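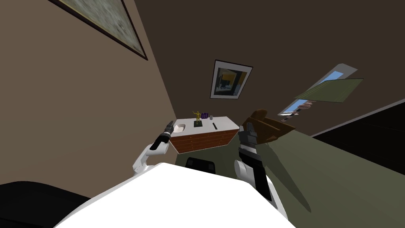

I have wanted a new bathroom basin unit for longer than I've wanted almost anything else for this house, and when the old pedestal finally started weeping at the back in November I took it as permission. After a great deal of dithering (my sister has stopped answering messages with the word "tap" in them) I bought the Skutedix from Cluvari, the wall-hung one. If you're after the general look, think of a flat white top with the basin set into it and rows of reddish-brown wooden drawers on the front, the whole thing seeming to float clear of the floor. I'd been very taken with that style for ages, and I'm still very taken with it now that I have to clean it!

It came in 2 boxes, both heavy, and the driver was kind enough to bring them as far as the stairs. The top was packed beautifully. The drawer fronts less so, and one had a small nick on the lower edge, low enough that I've decided to live with it and I only look when I'm cross about something else.

Fitting is where I have to be fair, as I didn't do any of it. Juraj Vondráček, who did our kitchen years ago, came over to hang it and spent the first hour tapping the wall and making a face. If your bathroom wall is plasterboard, please get somebody to look at it before you order. Ours needed a length of timber let in behind, then filling and painting again, and that added £102 to a job I had thought was all paid for. The instructions mention this in one line on the back page, under the bit about recycling the cardboard. The brackets themselves are very good, he said, thick and easy to adjust once the weight is on, and he doesn't hand out praise like sweets.

The one I chose is the 600 mm width. I would have loved the bigger one, but the door would have caught it, and I do like being able to get into my bathroom.

Now, the drawers. They run smoothly and shut with a soft little sigh, which I find very pleasing at six in the morning. The top one has a piece cut out of the back for the waste pipe, so it holds less than you'd think from the front: toothpaste, flannels, my reading glasses (don't ask). Bottles of any height have to go lower down. The bottom drawer is deep and takes all our spare towels if I roll them the way Bohumila Rusnák showed me when I stayed with her, quite tightly, with the loose end tucked under.

I've had it 4 months now. The white top wipes down with a damp cloth, though hair dye is a different matter and I have a faint brown thumbprint by the tap that bicarb has only half shifted. The wood still looks lovely. I dry the drawer edges after my bath, a habit I picked up in the first week and can't seem to drop. Jurčo, our cat, has taken to lying underneath on the warm pipe run, so the gap is being put to good use, and sweeping under there takes no time when he'll move.

My grumbles, then. The handles are sold separately, and I didn't spot that until I was standing there with nothing to pull. I ended up with some plain brass ones from Herkis that suit it nicely. The plug is a push-down sort and sticks a bit. And I do wish the basin were a touch deeper, as I splash like a duck.

Would I buy it again? Yes, I would, with the handles in the basket this time and the wall looked at first. Four stars from me, and I might go up to five if the plug frees itself.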